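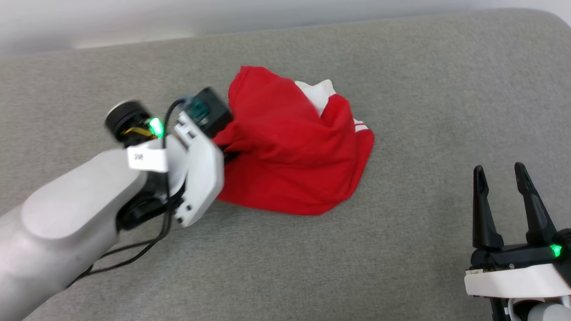
Photo: Danica Šindelář / Tanham

Tanham Clothing Swap, planning meeting, 21 January 2019
Present: Dagmar Štěpánek (chair), Waraporn Thongdee, Boris Jelínek, Danica Šindelář (notes)

1. Sorting. We're at 841 pieces, and what a great haul! Reds get their own rail this year, everyone loved that idea. Boris to borrow 95 more hangers. 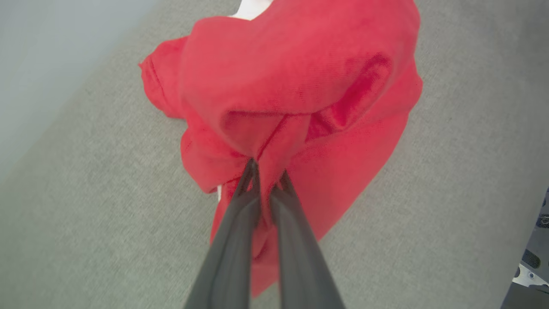 Crumpled shirts will be shaken out and folded before they go on the tables. Waraporn showed us her sleeve fold and we all want to learn it!

2. May swap. Flyers: 550, agreed. Dagmar to book the hall.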